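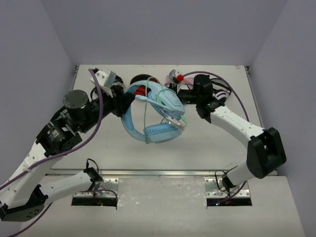
Storing and Sorting Used Headphones in a Shared Study Room
Student project report
Njoroge Waweru
Jul 14, 2019

1. Background

In the language study room at Skernville we have many headphones for listening exercises. They are kept in one deep box, and every student takes one pair and throws it back after the lesson. In March I began to notice that cables become knotted and that students lose time before they can start. My project asked a simple question: what is the best way to lay out the headphones so that a person can take one pair without pulling the others?

2. Method

I compared two ways of storage. The first was the deep box as we use it now. The second was a single row along the back of a table, with free space at the front. In both cases a student was asked to take one pair and put it back, and I wrote down the time and whether another pair moved. Each way was repeated 20 times.

I included different kinds of headphones on purpose. The light blue pair has a microphone boom and a thin cable, and I expected it to be the most difficult one. A cable can pass through the loop of the headband, and then the pair cannot be lifted freely. The pair with cat ears on the headband was also interesting for me, because the ears need more height.

3. Results

With the box, another pair moved in 11 of the 20 trials. With the row, this happened in 2 trials, and both times the reason was a cable lying across the neighbor pair. The time was shorter also, but I do not give an average here. My stopwatch notes from the first afternoon are not complete.
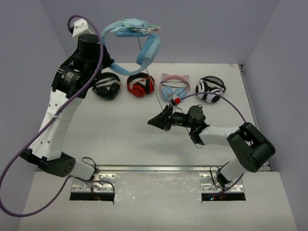

Figure 2. The light blue headphones held above the row, with black, red and black, and pastel cat-ear pairs among those behind.

Folded ear cups made a pair take less width in the row. Students did not always fold them, even when I asked, so the row became longer during the trials.

4. Discussion

The row needs more table than the box, and our room is small. Hirvonen, my project partner, suggested a hook for every pair. We did not test this. I think hooks would help with the cables, but the wall in the study room is plaster and we have no permission to drill.

For the next term I recommend the row, with the cable placed in front of its own pair. A short Velcro strip on each cable would also be useful.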